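The Light Meter

My aunt left me the meter and no camera to go with it. It came in a leather case with a snapped strap, and the needle moved when I held it to the kitchen window, so I put it in my coat pocket and took the early boat to Skurndale.

I had a camera of my own by then, a folding one I had bought at the market in Jostenport. The bellows had two pinholes near the back corner and I had painted over them with something black from a tin. The man on the stall said it took good pictures if you were patient. He wanted twelve for it and I gave him twelve.

It was February and the boat was cold. I sat below with the camera on my knees and read the leaflet, which was for a different model. The shutter speeds were the same, or near enough. I had one roll of film, ISO 200, and I had promised myself not to use any of it on the boat.

I used one frame on the boat. There was a woman asleep against the window with her hand inside a loaf bag, and the light was coming up behind her off the water. I held up the meter and it gave me a reading, and I set the camera to it and pressed the release. She did not wake. I wound on and put the camera away.

At Skurndale I walked up to the house. The new people had painted the door. I had meant to ask if I could photograph the back garden, where my aunt kept her darkroom in the shed, but a dog started up inside and I went on past to the lane and looked over the wall instead. The shed had gone. There was a square of paler ground with a bicycle lying on it.

I took the meter out. It said the same as it had said on the boat, though the sun was well up now. I turned towards the wall, then towards the sky. The needle stayed where it was. I tapped the glass and it dropped to nothing, then came back to the same place.

So I guessed. I took the pale square of ground at three different settings – one for what I thought, one either side – and then the lane, and the chapel, and the hill road going over to Pendness. By the time the boat left I had used the roll.
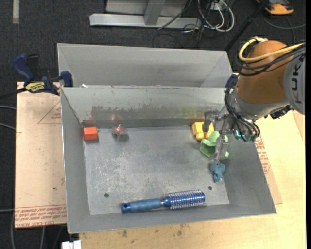

Gebru Works Camera Club, Fiction Page

The chemist in Jostenport sent films away in those days. My envelope was number 567 and it came back after nine days with a slip to say that some frames had not been printed. I opened it on the bench outside.

The garden was there, all three times, dark and darker and then about right. The chapel leaned. The hill road had a soft white spot in the sky where the paint had not quite covered one of the holes. The woman on the boat was the one they had not printed. I held the negative up and there was the window, solid black, and a thin shape beside it that could have been anyone.

I kept it. It is in the meter case now, folded in tissue, with the meter. I bought a newer one the next spring and it has never been wrong by much. Sometimes I take the old one out and point it at the lamp, and the needle goes to its place and stays there, and I write the number down and set the camera by the other.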